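About Felleo

Felleo is a repair and alteration shop for outdoor clothing and camping gear. We fix tents, sleeping bags, rain jackets, backpacks and anything else with a zipper, a seam or a buckle. The workshop is in Flesevside, two streets up from the old ferry landing, and we take in work by mail from all over the country.

Mirjam Van Wijk started the business after 8 years of sewing boat covers and sails. The first jobs were tent poles and broken zippers for people who knew her from the harbor. When the orders outgrew her spare room, she rented the ground floor on Ibarra Street, where we still are. There are more sewing machines now, and a proper drying room for tents that arrive damp.

Most of what we do is small. A zipper slider costs very little and can keep a good jacket going for years. We will tell you if a repair isn't worth the money, and we send the item back unrepaired if you ask us to. In our last full year we finished 1,473 repairs. Zippers made up the largest share, followed by torn mesh and worn shoulder straps. 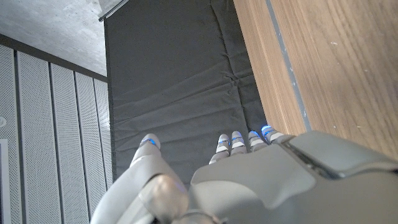
Charcoal-gray padded mat, with a robotic hand reaching toward it.

We keep fabric and hardware for older models when we can get them. Our shelves hold over 40 kinds of buckle, many of them no longer made. If we can't match a color, we send you a swatch before we cut anything – please answer that letter, as your order waits until you do.

Down bags are washed before repair. Flustlow, our own wash for down and coated fabrics, is sold at the counter and by mail in refill bottles.

Mail-in orders usually take 23 days. November is our slowest month and a good time to send in summer tents. Please shake out the sand and take out the pegs first.

Prices last changed 9/22/22. The current list is on the Repairs page, along with the form to print and put in your box.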